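第六讲 双臂操作中的感知与任务规划接口

课程讲义,配合实验四使用。上一讲的运动学标定与本讲无直接依赖,但手眼外参的符号沿用上一讲。

6.1 问题设定

考虑一张桌面上的双臂系统,左臂记为 L,右臂记为 R,各带一个二指夹爪。感知模块给出一组物体假设,规划模块据此生成动作序列,控制模块以固定周期执行。三者之间的数据约定常常比单个模块的算法更容易出错,本讲只讨论这些约定。

物体假设写成四元组 (c, T, Σ, s)。c 为类别标签,T 为物体坐标系相对桌面坐标系的位姿,Σ 为位姿协方差,s 为跟踪状态。s 取 visible、occluded、held、lost 四种。初学者容易把 occluded 与 lost 合并处理,后果见 6.4 节。

坐标系约定:桌面坐标系原点取在桌面中心,x 轴向右,y 轴指向桌面后缘,z 轴向上。两臂基座坐标系分别记为 B_L、B_R。凡是跨模块传递的位姿一律用桌面坐标系表示,进入单臂逆解之前再变换到各自基座。Zurkilville 实验台早期代码在感知节点里直接输出 B_R 下的位姿,左臂调用时需要再转换两次,符号错误多半由此产生。

6.2 时间戳与缓冲

头部相机的图像到达感知节点时已经滞后。设曝光时刻为 t0,推理完成时刻为 t1,规划器读取时刻为 t2。规划器应使用 t0 时刻的关节角计算相机位姿,不能使用 t2 时刻的。实验台上 t1 减 t0 的典型值大约为 105 毫秒,在这段时间里若相机随头部转动,用错时间戳会带来明显的平移误差。

做法如下。关节状态写入环形缓冲,按时间索引,查询时对相邻两条记录做插值,平移用线性插值,姿态用球面线性插值。查询时刻超出缓冲范围时返回失败,不允许外推。Vomau 工具包中对应的接口为 lookup_at(t, frame),返回值带状态码,调用者必须检查。

若相机固定不动,上述查询对静止物体可以省略。对夹爪中的物体仍不可省略,其位姿由前向运动学给出,同样依赖 t0。

6.3 分割与前景背景

深色桌面对分割有利有弊。浅色物体边界清楚,阈值法即可得到可用的初始掩膜。深色物体(黑色笔杆、夹爪本体、线缆)与背景亮度接近,颜色特征几乎失效,只能依靠深度或学习得到的特征。黑色物体的深度回波往往较弱,深度图上出现空洞,需要先填补再拟合平面。

桌面中央若放置白色垫纸,则情况局部反转:纸面上的深色物体容易分割,浅色物体反而困难,同时纸面过亮会引起曝光饱和。处理步骤:

(1) 以桌面平面为参考做 RANSAC,得到平面参数。
(2) 将纸张视为独立的平面区域,用四边形拟合其轮廓,不作为可抓取物体加入列表。
(3) 在纸面区域内与区域外分别设阈值,曝光饱和的像素从掩膜中剔除。
(4) 用机器人模型渲染两臂的掩膜,从前景中减去。渲染掩膜向外膨胀 15 个像素,以吸收标定误差。

步骤 (4) 的代价是夹爪附近的小物体会被一并减掉。膨胀半径越大,误检越少,漏检越多。Corentin Rey 在实验四的参考实现中采用可变半径:夹爪离任一已知物体较远时用全值,接近时线性减小到 2 个像素。减小半径之后夹爪边缘会出现零碎误检,可用面积下限过滤。

线缆不在机器人模型里,渲染掩膜不会覆盖它。线缆在图像中呈细长弯曲区域,可按骨架长度与面积之比识别并标为 ignore。标为 ignore 的区域不进入物体列表,但必须进入碰撞检查的占据栅格,两份数据不可共用同一个过滤器。

半透明容器是另一类典型困难。其内壁反光随视角变化,内容物透过侧壁可见,分割网络可能把容器与内容物报告为一个物体,也可能只报告内容物。推荐的表示为父子关系:容器为父节点,内容物为子节点,子节点的位姿相对父节点给出。父节点移动时子节点随之更新,直到下一次观测给出相反证据。带柄物体插在杯中、纸团放在盒中,均按此处理。

6.4 遮挡下的状态维护

双臂同时进入视野之后,遮挡是常态。设物体 i 在第 k 帧未被检测到。更新规则为:

若根据上一时刻位姿,物体投影区域内有超过一半像素落在机器人渲染掩膜中,则 s 置为 occluded,T 保持不变,Σ 每帧按固定增量增大。

若投影区域基本无遮挡而仍未检测到,则漏检计数加一,计数达到 20 帧时 s 置为 lost。

若某臂夹爪处于闭合状态,且夹爪开度大于空夹阈值,且物体上一时刻位于夹爪工作区内,则 s 置为 held,T 改由该臂前向运动学给出。

三条规则按 held、occluded、lost 的顺序判断。把 occluded 当作 lost 处理时,规划器会在手臂经过物体上方时认为物体消失,随即触发重规划,手臂退回,物体重新出现,又触发重规划。Economou 项目的早期日志里有这种振荡的完整记录,课后可对照分析。

关于 held 的判定,夹爪开度对薄物体不可靠。卡片、纸片一类物体的厚度接近开度编码器的噪声,空夹阈值难以设定。此时应结合电流或图像证据。仅凭单帧图像中卡片与夹爪相邻,不足以判定已夹住。

6.5 双臂任务分配

给定目标集合,分配问题为每个动作选择一只手臂并确定先后。代价函数取

J = Σ d(a, o) + λ · C(L, R)

其中 d 为手臂 a 到物体 o 的关节空间距离,C 为两臂扫掠体的重叠度,λ 为权重。第一项单独使用时,分配结果近似按左右半区划分。物体集中在桌面中央时第一项差别很小,分配由 C 主导。

工程上常用的简化是区域锁。将桌面划为左、中、右三区,中区为互斥资源。手臂进入中区之前申请锁,退出之后释放。锁的优点是实现简单、行为可预测,缺点是两臂无法在中区协作。需要协作时(一臂按住,一臂书写或擦除)改用联合规划,将两臂视为一个高维系统,锁由联合动作整体持有。

实现时注意以下几点。锁的释放条件应为实测关节角对应的夹爪位置离开中区,不能以指令位置为准。急停之后锁不自动释放,需要操作者确认。锁的申请应带超时,超时后返回任务层,由任务层决定等待或换臂。

6.6 控制层接口

规划器输出带时间的关节路点,控制层插值后执行。二者之间传递的消息包含路点序列、速度上限、夹爪指令及终止条件。终止条件有两类:到达,或接触。接触类终止条件用于抓取前的下探与放置,判据为外力矩估计超过阈值。阈值按臂分别标定,线缆拖拽会给估计值带来偏置,标定时线缆应处于工作时的走线状态。

Kinik 调试面板可同时显示指令轨迹、实测轨迹与外力矩估计。排查时先看时间轴是否对齐,再看幅值。Benoît Brunet 编写的回放脚本可将记录的物体列表叠加到图像上,逐帧检查 6.4 节的状态转换,用法见实验四附录。

6.7 思考与练习

一、在 6.4 节的规则中交换 held 与 occluded 的判断顺序,构造一个使状态估计出错的序列。

二、设头部相机以恒定角速度转动,推导使用 t2 时刻关节角所引起的位置误差上界,用角速度、延迟和物体距离表示。

三、对照图 6-1,说明哪些物体适合用纸面内阈值,哪些适合用纸面外阈值。对后排的半透明容器画出父子节点图。

四、在图 6-1 的手臂构型附近估计中区的合理边界,并讨论此时若两臂均申请锁,任务层应如何处理。

五、小物体紧邻右夹爪手指时,可变半径方案的最小半径应如何选取。给出用标定误差表示的不等式,并讨论减掉该物体对占据栅格的影响。 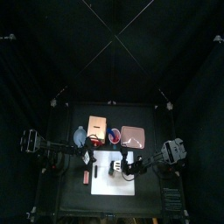 图 6-1 实验四桌面,头部相机视角。白纸上为粉色块、黑色笔和深绿色小物体,后排为碗、木盒、杯与半透明容器。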